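30 June 2023, dye bench

Third go at the walnut hull bath today, and I'm happier with it than I have any right to be after the mess of the first two. Natsumi had left the hulls soaking in the big Brinine crock, bless her, so the liquor was properly dark by the time I came in. Six skeins of the Guerra wool went in together, alum on all of them, and I kept the heat low and resisted stirring (mostly!).

Color is a soft tobacco brown with a little gold in it. The two skeins nearest the bottom took it deeper, and I rather like that, though Abhishek will want them even for the Bernisex order. Must ask him before I overdye anything. Rinse ran clear after 13 minutes, much quicker than the madder ever did.
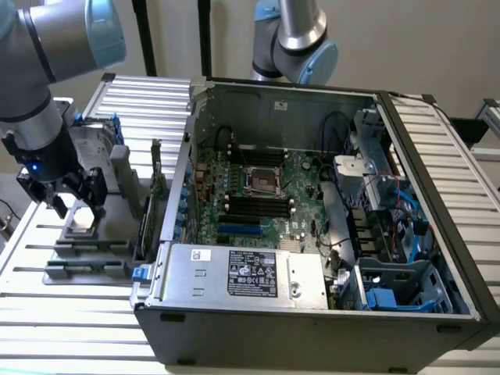
For the iron dip I'd like to wait until Raíssa is back in July, as she has the steadier hand with it and I always end up with gray where I wanted olive. What I'm after is two colors side by side, like that blue slot against the green board in the open computer, cool and quite close together but still easy to tell apart. Weld first, then the indigo vat, short dips, and plenty of airing between. Label the skeins this time, please, me included.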